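In Praise of the Unsorted Can

There is a kind of person who, on finding four cans of pop in a fridge door, feels that something ought to be done. I know this because I live in a country that now sells him equipment. You can buy a clear plastic bin for the cans, and a second clear plastic bin for the other cans, and if you have let things get properly out of hand, a narrow one for the tall tin of something elderflower that a guest left behind in May.

I held out for years. My system was the cardboard it came in, torn open at one end with a bread knife, and it served me well. Then my sister-in-law came to stay, looked into the fridge with the expression of a surveyor who has found damp, and ordered me a set from Covmont. It arrived on a Thursday, in a box large enough to sleep in, and I have been thinking about it ever since, more than is healthy.

My objection isn't to tidiness. I own a tray. I have been known to face the beans forward. My objection is to the idea, now so widely held that it's hardly noticed as an idea, that a thing isn't put away until it has been put in a second thing. A can is already a container. Somebody went to a good deal of trouble over it. It has a flat bottom, it has straight sides, it will stand up on its own for as long as you care to leave it, and it even has its name written on the side in letters you can read from across the kitchen. As an object it is asking for very little help.

And yet we sort. We sort by colour, mostly, whatever we tell ourselves about flavour. Red goes with red. Green goes with green, even if there's only the one green, which then gets a bin to itself like a visiting bishop. The pink ones hang about at the end of the table waiting to hear what they are.
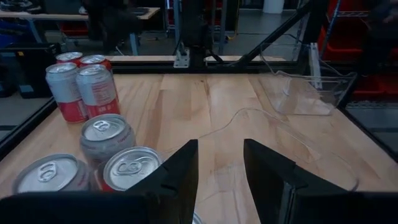
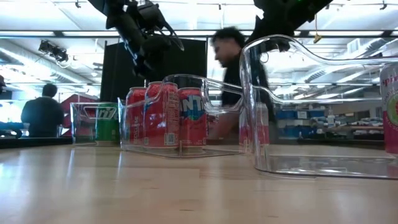
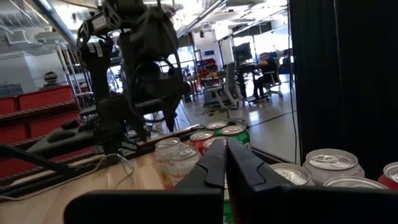

Anyone who has tried it will know the stage I mean. Before you start, you have some drinks. Halfway through, you have some drinks, some bins, no table, and a growing suspicion that the lemon and lime lot should have gone in first. It's the same with wardrobes and with filing. The middle of tidying is always worse than the mess, and the people who sell the bins have been careful to photograph only the end.

I should be fair to the bins. They are clear, and clear plastic has done wonders for the reputation of storage. When I was a child, things went into opaque tins with a stagecoach on the lid, and you opened six of them to find the buttons. With a clear bin you can see at once that you've run out of orange. You could also see that when there was no bin, of course, by looking at the place where the orange wasn't, but I'm told this isn't the same.

Some of them have handles, too, and I'll admit that a handle is a fine thing. Mine has one. I have used it to carry three cans from the fridge to the garden, a journey I had previously managed with two hands and a pocket. On the way back I carried the bin by itself, empty, which was an errand I had never had to run before.

The trouble starts with the numbers. My fridge holds 17 cans if you let them stand where they like. Covmont's arrangement, with its rounded corners and its thoughtful little gaps, holds fewer, and the leftovers have gone to live on top of the microwave, where they're getting warm in no order at all. I've asked about and this is common. Every organised fridge seems to have a disorganised annexe. A neighbour with a larder by Beton (fitted, soft-close, a drawer solely for foil) keeps her fizzy water in the porch.

Then there's the upkeep. A torn cardboard box asks nothing of you. When it's empty you flatten it and put it out. A bin has to be wiped. It collects a ring of something sticky in the corner, and cloudiness along the bottom, and sooner or later you find yourself at the sink at half past nine at night washing the container that the container stood in. I did this last week. The cans themselves were perfectly clean.

I looked up the full range out of spite. Covmont lists 300 products under the heading Fridge, and Suren, who do the bamboo version for people who find plastic upsetting, have 50 more, including a rack for eggs that are already in a rack. There is an online group for this sort of thing, run off the back of the Anozie catalogue, with 3,516 members when I joined. I meant to stay for ten minutes and have a laugh. I stayed until one in the morning reading a dispute about whether cherry counts as a red or deserves a place of its own, and I'm sorry to report that I formed a view.

So I don't claim to be above it. There is real pleasure in three matching cans standing side by side with their names all facing front, and I've caught myself giving one a quarter turn in passing. I've also noticed that I now put off drinking them. To take one spoils the row. Last Saturday I had a glass of tap water, on a hot afternoon, with a fridge full of perfectly graded pop, and I shut the door gently so as not to rattle anything.

My sister-in-law is coming again next month. I've told her we're short of space in the freezer, and I could hear her reaching for a pen.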